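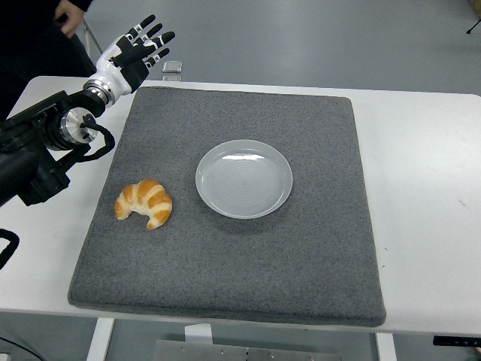

HOSMONT, Thu 5 October – Vomness, a supplier of frozen laminated dough to bakeries and hotel kitchens, will move its full croissant range to a revised proofing and baking specification when its second production line in Hosmont enters regular service this month. The change applies to straight and curved shapes, filled and unfilled. Product codes and case sizes stay the same.

The new line replaces a batch process in use at the site until August. Dough is sheeted, folded, rested and cut without leaving the chilled hall. Rated output is 3,590 pieces per hour, compared with 1,574 pieces per hour on the first line, which remains in use for Danish pastry and small orders.

Lamination

Butter sheets are supplied by Tănase under a contract extended in August. The sheets are held at a narrower temperature range than before between delivery and the first fold. Vomness found that most uneven layering on the older line came from butter that had firmed at the edges during waiting time. Resting time between the second and third folds has been lengthened, and the final sheet is cut from the center outward so that trim is taken equally from both sides. Trim is returned to the dough at a fixed share and is not used in the all-butter range.

Proofing and baking

Customers who proof on site should note that the pieces now reach full volume sooner. Proofing cabinets set to the earlier instructions will overproof the product, and butter may leak onto the tray. Revised cards are packed in every case and cover deck, rack and convection ovens. The cards give separate times for curved shapes, whose thin ends color faster than the middle.

Egg wash is no longer applied before freezing. Kitchens that want a glossy crust should brush the pieces after proofing and before loading the oven. The ready-to-bake range, which needs no proofing, keeps its existing glaze and its existing card.

Packaging

Cases are now sealed with paper tape. The inner liner is unchanged. A full pallet holds 33 cases, and mixed pallets can be ordered in whole layers only. Stock made to the earlier specification can be recognized by the gray label and should be used first, with the earlier card. The two types should not be proofed together.

Distribution

Grirar will continue to handle frozen transport from Hosmont. Delivery days do not change for existing accounts. The minimum order for the curved all-butter croissant is 600 pieces per delivery – lower quantities can be combined with other items from the same range.

Sample cases are available to trade customers on request through their usual sales contact. Allergen sheets and storage data have been reissued with the new specification number and replace all earlier versions.

About Vomness

Vomness produces frozen laminated and yeast-raised dough for the food service trade. The company operates one production site, in Hosmont, with a cold store and a test bakery at the same address. It does not sell directly to consumers.

Press contact: Vomness Press Office, Hosmont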